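Grumesard Residential – Second-Story Additions: Frequently Asked Questions

Last revised July 27, 2009

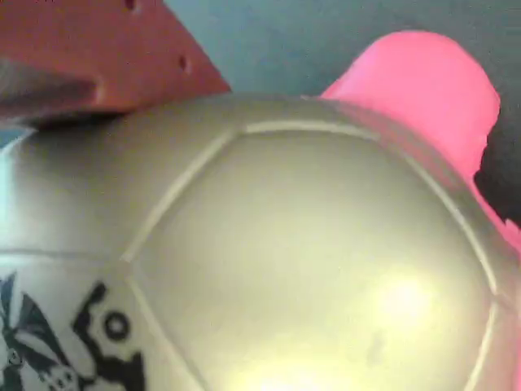 Silver ball with molded panel seams.

Can my existing foundation carry a second story?

It depends on the footing width, the soil and the condition of the concrete. We dig test pits at the corners and at the midpoint of the longest wall. The engineer compares what we find with the new load and tells us if footings need to be widened. Houses on block foundations need reinforcing more often than houses on poured walls. Pits are backfilled the same day.

Who does the structural drawings?

Tatu Shemweta, our structural engineer, prepares and stamps them. If you have your own engineer, we will build from those drawings, but Tatu reviews them before we set a price.

Do I need an architect as well?

For a full second floor, yes. For a rear dormer or a room over the garage, our in-house drafting is usually enough for the permit office. Ivone Paiva handles design for both kinds of job. The design fee is credited toward the construction contract if you sign within nine months.

How long does the work take?

A full second story runs around 24 weeks from the day the roof comes off to final inspection. Design and permits come before that and are not included. Dormers are shorter. The contract lists a start date and a finish date, and weather days are added to the finish date in writing.

Can we live in the house during construction?

Not while the roof is off. Plan to be out from roof removal until the new roof is dried in and the temporary stair is inspected. After that, many families move back to the first floor. Water and power will be shut off at times, and we post those times on the front door the day before.

What happens if it rains while the roof is open?

The old ceiling joists are covered with reinforced tarps every evening and whenever the crew leaves the site. The tarps are pitched to drain over the eaves. We carry insurance for water damage during this stage; the certificate is attached to your contract.

Where does the new stair go?

Over the existing basement stair, if there is one. Stacking the two uses the least floor area on the first floor. Where this is not possible, expect to lose a closet or part of a bedroom. Headroom at the stair is checked against the roof pitch early – this is the item that most often changes a plan.

Will my furnace and air conditioner be large enough?

Usually not for both floors. The standard approach is a separate system for the second floor, with the air handler in the new attic. Washington Miranda runs the load calculation after the window sizes are final. Window changes made after that point may require a new calculation, billed at cost.

What is the difference between the Arel and Macedo packages?

Arel covers the shell, insulation, drywall, rough plumbing and wiring. You finish the rest or hire others to do it. Macedo includes everything in Arel plus trim, flooring, bath fixtures, interior paint and exterior siding to match the first floor. Light fixtures are an allowance in both.

How are payments scheduled?

In five payments: signing, roof removal, dry-in, drywall and final inspection. The last one is not due until the inspector has signed the card. Financing through Grutance is available; call Paweena Sangkhawat in the office for the current forms.

Is the work under warranty?

Framing and roofing are covered by our written warranty. Windows, shingles and equipment carry the maker's own warranty, and we hand over the papers at closeout. Hairline cracks in drywall are common in the first heating season – we return once, in April, to patch them.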